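How to Clean and Regrease a Hand-Crank Grain Mill

Posted 27/06/2021 on Jurnora

A hand-crank mill that has started to grind unevenly, or that takes more effort than it used to, usually needs a cleaning and fresh grease. The steps below were written for the Hanar tabletop mill, but most geared mills come apart in much the same way. Set aside an afternoon if you haven't done it before.

What you need

A flat screwdriver
An adjustable wrench
An old toothbrush and a stiff dry brush
Food-grade grease
Mineral spirits in a jar with a lid
Clean rags
A tray with a rim

Taking it apart

Run the mill empty for a few turns, then unclamp it from the table. Lift off the hopper. Loosen the adjusting knob all the way and pull the front burr straight toward you. Flour packs in behind it, so do this over the tray.

Remove the 4 screws on the gear cover. They are not all the same length on the older Hanar mills. The long ones go at the bottom. Lay them out in the order they came off.

Pull the crank, then slide the gears off their shafts. Mark the outward face of each one with a wax pencil before it leaves the shaft. Gears that have run together for years wear to each other and will be noisy if one goes back flipped.

Cleaning the gears

Drop the gears in the mineral spirits and leave them for 30 minutes. Scrub between the teeth with the toothbrush, wipe them down, and let them dry on a rag. Do not put the burrs in the spirits. Burrs get the dry brush only, and no water if they are cast iron.

Check each tooth for chips and check the bore for scoring. Light scuffs on the flat faces do no harm.

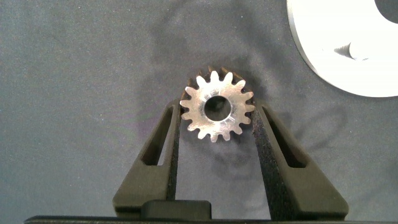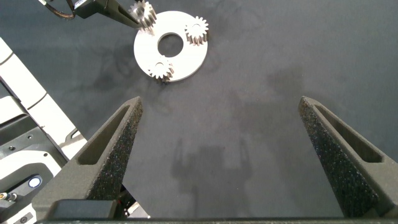 Can I use cooking oil in place of food-grade grease?

Cooking oil turns gummy within a few weeks and goes rancid in the gear housing, so stick with the grease. A small tube from Matlala lasts me several years.

Greasing and putting it back together

Wipe a thin film of grease on each shaft and slide the gears on with the pencil marks facing out. Put a small dab between the teeth in a few places and turn the crank by hand until it spreads. Wipe off whatever squeezes out near the burr end. Grease there will end up in the flour.

Put the cover back on and tighten the screws a little at a time, going corner to corner. Fit the burrs, then the knob, then the hopper.

Grind a cup of cheap rice on a coarse setting and throw it out. Do a second cup if the first comes out gray.

How often

I do mine every 6 months, once in April and again in the fall. If you only bake now and then, once a year is enough. Replacement gear covers and screws for the older mills are still sold by Fledeck.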